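Tremeo 白面长桌
首页 > 家具 > 桌类 > 分装与备料

货号 Heltlow 51
售价 2,753 元，含税，不含上楼费

白色桌面，浅色木边，四腿落地。这款桌子主要卖给做干货分装、小批量零食打包和家庭备料的客人，也有人买回去当餐桌。桌面没有花纹，深色的东西放上去容易看清，掉下来的碎叶、辣椒籽、芝麻一眼就能找到。

桌面
白色，哑光，不带抽屉，不开线孔。表面可以用湿布直接擦，油渍用中性洗洁精，擦完再过一遍清水。酱油、红油、姜黄粉一类容易染色的调料，洒了请尽快擦掉，隔夜以后可能留下浅印。不要用钢丝球和去污粉。刚离火的锅请垫隔热垫，桌面不能当砧板用。

木边
浅色，出厂前上过一道木蜡油。木边的颜色每一批会有深浅，同一张桌子四边尽量选相近的料，不同时间买的两张拼在一起可能看得出差别。木边比桌面怕水，擦桌子的时候顺手把边上的水也带干。用久了发白发涩，可以自己补一层木蜡油，补之前用细砂纸轻轻打一遍，等干透再放东西。需要补油用的小罐装可以在下单时备注，另计费。

桌腿与承重
桌腿用螺丝固定在桌面下方，可拆。均匀摆放时承重 50 公斤，请不要站人，也不要把重物集中放在桌角。每条腿底部有调节脚，地面不平时拧动调节脚找平。安装后用过一阵，请把所有螺丝再紧一遍，以后搬动过也要重新检查。

分装时怎么摆
来问的客人里做干货的比较多，写几条我们自己的用法。
袋子先封好口再上桌，标签朝上，同一种放在同一侧。紫菜、干菜、菌菇类的碎片很轻，不要放在风口。蘸料、辣椒粉跟清淡的东西分开放，最好隔开半张桌子，粉末会沾在袋子外面。塑料袋底部容易吸住桌面，拿的时候从边上掀起来，不要直接往外拖，拖多了袋底会起毛。
称量放在靠墙的一头，封口机放在靠插座的一头，中间留空。一张桌子坐两个人干活不挤，再多就需要加一张。
一天结束以后，先用干刷子把碎屑扫到一边，再用湿布擦。顺序反过来，碎屑会粘在桌上。

包装与配送
桌面和桌腿分开装箱，共 2 箱。送到楼下，有电梯的可以加费上楼，没有电梯的请先联系我们确认楼梯宽度。签收时请拆开看一下四个桌角和木边，有磕碰当场拍照，再让送货员在单子上写明。自己安装需要一把十字螺丝刀，内六角扳手随桌附带。建议两个人装，桌面朝下放在毯子上，腿装好后一起翻过来，不要一个人从一侧硬掀。

常有人问
能不能定做尺寸：可以改短，不能加长，改短后不退。
能不能只买桌面：不单卖。
有没有深色木边：以前有过，八月起停了，目前只有浅色。
能不能放户外：不能，木边会开裂。
和 Drirkance 系列的凳子配不配：高度配，凳面颜色稍黄一点。

使用中的桌面
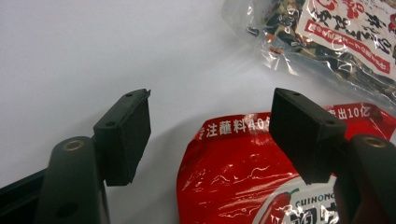
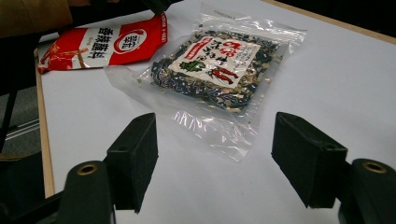

本页最后修改：2021年1月22日，修改人 Leif Haugen

价格只含桌子，桌上的红色包装食品和透明袋装干货不在内。不同屏幕显示的白色和木色会有出入，介意颜色的客人可以先要一块色样，色样免费，运费自付。

退换：收货后未安装的可以退，来回运费由买家承担。已经安装的只处理质量问题，螺丝孔滑丝、桌面鼓起、木边脱开都算，使用中留下的划痕和染色不算。请保留外箱，没有外箱我们没法安排回程运输。

缺件请把箱内清单拍下来发给我们，圈出少的那一项，螺丝和调节脚一般可以直接补寄。

安装和补件找 Ji-hoon Ban，改尺寸和批量订购找 Leif Haugen，在订单页留言即可，请写上货号。

相关产品：Drirkance 方凳，Na 桌面收纳盘，Tremeo 木蜡油小罐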